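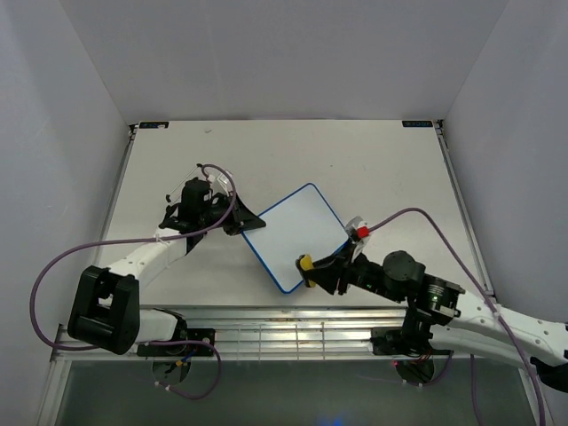
Two robot arms and a white board with a thin blue border.

Unit 4 Handout: Internal Links and Anchor Text
June 7, 2018 | By Tia Whiteley

Welcome back! Last time we finished title tags, and now we get to my favorite part of the whole course (yes, really): the links you place between your own pages. They cost nothing, and you can start tonight.

Key terms
Anchor text: the clickable words in a link.
Orphan page: a page no other page on the site links to.
Click depth: how many clicks it takes to reach a page from the home page.

Our class site is Skaluvel, the garden supply store Lộc Lâm built in January. His crawl found 1,591 URLs, and 198 of them were orphans! Those pages were listed in the sitemap, but a visitor browsing the store had no way to get to them. Most were old buying guides, and some of them are great reads.

Writing anchors
"Click here" tells a reader very little. "How to prune roses" tells them plenty. Vary the wording a bit from page to page, keep it natural, and please don't link the same phrase five times in one paragraph.

For next class
Crawl your own site (the first 100 URLs are plenty) and bring a list of your orphans. Pick three and write two new links to each. Xuân Tôn has the spreadsheet template if you missed it.

Shares: 349 | Comments: 6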